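Bruka tall refrigerators: frequently asked questions

Which models does this page cover?
The Bruka 311 and the Bruka 400. Both are upright, single-temperature units for offices, staff rooms and shared kitchens. Answers apply to both unless a model is named.

How much space should I leave around the unit?
Leave 50 mm behind the cabinet and 20 mm on each side. The 400 needs 200 mm above it, as the warm air leaves through the top grille. Desks and worktops may stand alongside, provided the door can open past 90 degrees. At a smaller angle the drawers will not pull out.

Can the door be hung on the other side?
Yes. Order hinge kit 2486, which contains the lower bracket, two blanking plugs and the screws. The handle moves across with the hinges. Two people are needed to lift the door off.

The door feels stiff straight after I close it. Is there a fault?
No. Warm air drawn in at opening cools and contracts, which holds the seal shut. Wait a minute and try again. Pull the handle near its middle – repeated pulling at one end loosens the fixing screw.
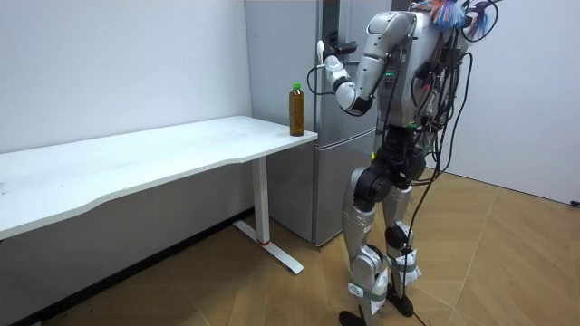
If the handle has already worked loose, prise off the end cap and tighten the screw with a 4 mm hex key. Stop when the handle no longer moves by hand. Overtightening cracks the mounting post, and this is not covered by the guarantee.

What temperature should I set?
4 °C for general food storage. After a large load, allow up to six hours before checking it with a thermometer on the middle shelf.

How often should the seal be cleaned?
Monthly, using warm water and a little washing-up liquid. Dry the folds with a cloth. Do not use bleach.

Can the unit share a socket with other equipment?
It should have its own wall socket. Extension leads are not recommended, and the plug must stay within reach once the cabinet is in position.

Who do I contact about spare parts?
Write to Rekha Salian at the Drullmont parts desk, quoting the serial number inside the door. The desk is closed for stocktaking in August – orders placed then are sent out in September.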